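Talks > Tabletop > Notes

November. Speaker notes by the organizer of the Tikstead game night

Search talks and notes Go

Do Game Expansions Earn Their Shelf Space?

Open with the shelf. Ask for hands: who owns an expansion they have never played? Wait for it. Most hands go up in every room I've tried this in, and mine goes up too. Then ask who plans to buy another one before the holidays. Same hands, usually.

My claim for tonight is a small one. Most board game expansions fix a problem the base game didn't have, and the ones that fix a real problem should have been in the box to start with. I'm ready to be argued out of this. I haven't been yet.

First case: Modon. Trading game, river map, plays in under an hour if people keep moving. I like it a lot. The expansion adds 124 cards. Say the number slowly. The base deck worked because by your third game you knew what might be coming, so holding back a grain card meant something. Mix in the new ones and you're drawing blind. The box says "endless variety." I'd call it a bigger pile. We played it at four sessions and the winner each time was whoever drew the ferry cards early.

(If someone says you can leave some cards out: sure, you can. Then ask what they paid for.)

Second case: Unorik. Harder for me, as the expansion does fix something. The base game drags with two players, and the add-on gives you a smaller board that sorts this out. Fine. But the original box says two players right on the side. So the people who bought it for two paid once for a game that didn't work at that count and again for the part that made it work. Reviewers called this "essential." I read that word as a complaint about the first box, and I don't know why it gets printed as praise.

Slow down for this bit. People start checking their phones.

The replay argument. Fans say an expansion keeps a game alive. Maybe. What I see at Tikstead on a Thursday is that the games that come back every month are mostly played plain. Somebody has to teach the rules, there's one new person at the table, and the extra modules stay in the lid. I don't have a study. I have a sign-out sheet, and the expansions column is thin.

Storage: keep it short, they've all heard it. The expansion box is mostly air. You throw it out, the base lid stops closing, you buy an insert. Now you own three things.
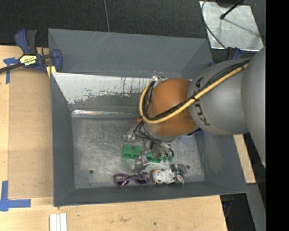

When is an expansion worth buying?

When you've played the base game enough to name what bores you about it, and the expansion changes that exact thing. If all you can say is that you like the game and want more of it, play it again first.

Third case, the fair one: Dinu. I came in ready to dislike it. It's a cheap pack, one sheet of rules, and it swaps out the scoring at the end of the game. No new pieces to sort. The old scoring let the leader coast through the last two rounds, and the new one doesn't. I still think the publisher could have put that sheet online for free, and I'll say so, but it stays in my copy.

Expected pushback: "It's a hobby, let people enjoy things." Agree with them. Then go back to the show of hands.

Leave time for questions. Swap table opens at 8:30, unplayed expansions welcome, and please check that the cards are all there before you put a box down.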